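Diese Website verwendet Cookies. Mit der weiteren Nutzung stimmen Sie dem zu.

Schublade

Stand: Februar - Redaktion Histis

Eine Schublade ist ein herausziehbarer, oben offener Kasten in einem Möbelstück. Sie besteht aus Boden, zwei Seiten, Hinterstück und Vorderstück. Im Süden des Sprachraums heißt sie auch Schubfach oder Lade.

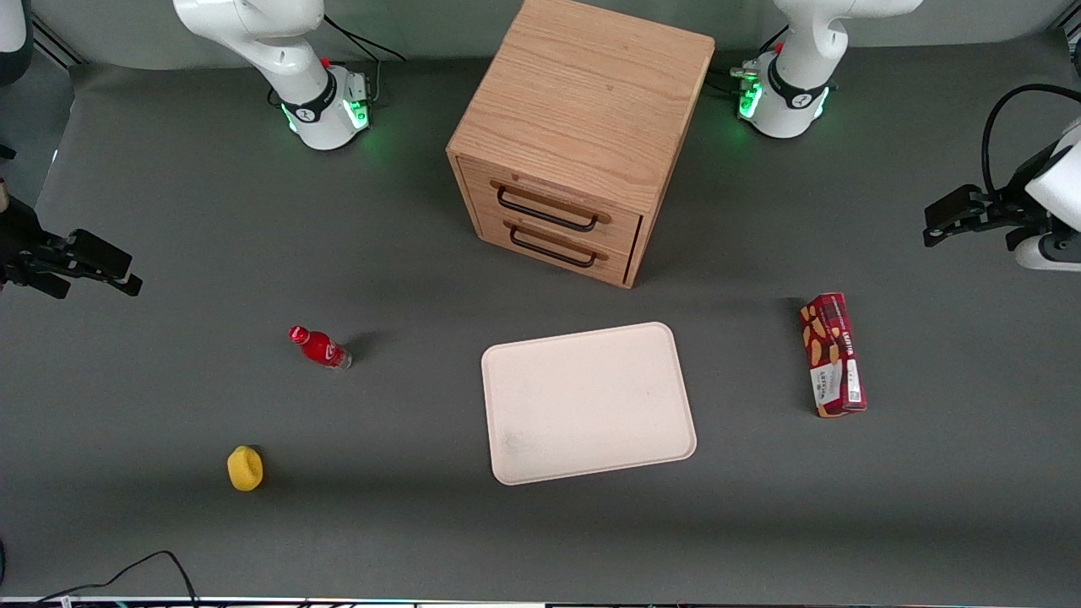
Lesezeit: 2 Minuten

Kleine Schubladenschränke aus Holz kommen oft mit zwei Fächern aus. Bei einfachen Ausführungen gleitet der Kasten auf Holzleisten, bei schwereren auf Rollen oder Kugelauszügen. Klemmt eine Holzführung, hilft meist etwas Wachs.

Die Ecken werden gezinkt, gedübelt oder genutet - die Zinkung gilt als haltbarste Verbindung. Das Möbelarchiv Prumach verzeichnet 1.377 Kästen, davon 27 mit Geheimfach.

Newsletter abonnieren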